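My snoring, and what I have spent on it

I have been told I snore. I was told this by my wife, then by my sister after a shared motel room in August, and finally by the man in the next tent at a campground, who did not tell me so much as shout it. Three witnesses with no reason to conspire. I accepted the verdict and did what any reasonable adult does with bad news about his body, which was to go online at 2 in the morning and buy something.

The first thing was a pillow. It had a dip in the middle and two wings, like a saddle for a very small horse, and it cost more than our kettle and toaster put together. You were supposed to lie in the dip on your back, or on a wing if you were a side person, and the pillow would hold your airway at the correct angle. I am a side person who becomes a stomach person after midnight, and the pillow had made no plans for stomach people. I woke up with my forehead in the dip and both wings folded over my ears. My wife said the snoring was the same but sounded farther away. She was in favor of keeping it.

Then came the chin strap. I won't spend long on the chin strap. If you've seen an old cartoon where somebody has a toothache, you've seen me in it. The dog growled.

After that I went through a phase of treating the nose. There are strips that go on the outside and pull, and little cones that go on the inside and push, and for one ambitious week I used both. There's also a thing called Nastent, a soft tube you slide up one nostril until it arrives somewhere you didn't know you had. A friend of a friend swears by it. I watched a video on Vimeo of a calm man putting one in while looking straight at the camera, and I got as far as the part where he swallowed and smiled, and I closed the laptop and went for a walk.

I did ask a professional eventually. Shu-fen Chow is a dental hygienist who lives two doors down and has the bad luck to take her trash out when I do. She asked if I was tired during the day. I said yes. She asked if I ever woke up gasping. I said I'd be asleep, how would I know. She gave me the look she must give people who claim to floss, and said to go see a doctor and quit buying pillows.

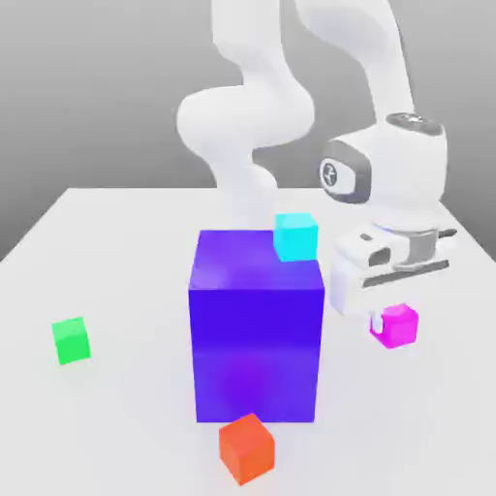 I did not go see a doctor right then. I want to be clear that I meant to. I had the number on a sticky note on the fridge, under the pizza coupon, for the entire fall. What I did was download an app that records you all night and gives you a score in the morning. The score goes up to 199, for no reason the app will share, and a low score is good, except on the screen where a high score is good.

My first night I got 6. I was thrilled. I showed my wife, who pointed out that I'd left the phone in the kitchen, so the 6 belonged to the refrigerator.

My second night, phone on the nightstand like it says, I got 142. You can play back the highlights. I don't recommend this. I'd always imagined my snoring as a kind of gentle sawing, the noise a grandfather makes in a chair after a big lunch. The recording sounded like furniture being moved by somebody who was angry at the furniture. At one point it stopped altogether for long enough that I leaned toward the phone, and then it started again with a snort so loud I dropped it on the dog.

That was the part that got me to call, if you want to know. I listened to that gap a few more times over breakfast and I didn't find it as funny as the rest.

The sleep clinic is in a strip mall between a tile showroom and a place that sells hot tubs. They send you home with a kit in a zippered bag, and you wear it for a night: a belt, a clip for your finger, and a tube under the nose that tickles. The instructions ran to 16 pages. Page one said to relax. I slept terribly, on my back, like a knight on a tomb, and was sure I'd ruined the test by not sleeping enough to be bad at it.

I needn't have worried. I was plenty bad at it. The doctor showed me a graph with a lot of dips and said the word "moderate" in a tone I chose to find encouraging. So now I have a machine with a hose. It sits by the bed and hums, and I wear a mask that leaves a red line across my nose until lunchtime. A coworker asked if I'd taken up swimming. I said yes, and now I have to keep that going too.

It took me a couple of weeks to get used to. For the first few nights I took it off in my sleep and hid it, once inside the pillowcase, once in a drawer. I have no memory of opening the drawer. Then one night I left it on until morning, and I got up before the alarm and cleaned out the gutters, and my wife stood in the driveway in her robe asking if I was okay.

She's sleeping better too. She does say it's a little quiet in there now. She has asked me about a white noise machine, and I told her I'd look into it.

The pillow went to the dog. He uses both wings. If anyone wants a chin strap, medium, worn twice, leave a comment and I'll pay the postage.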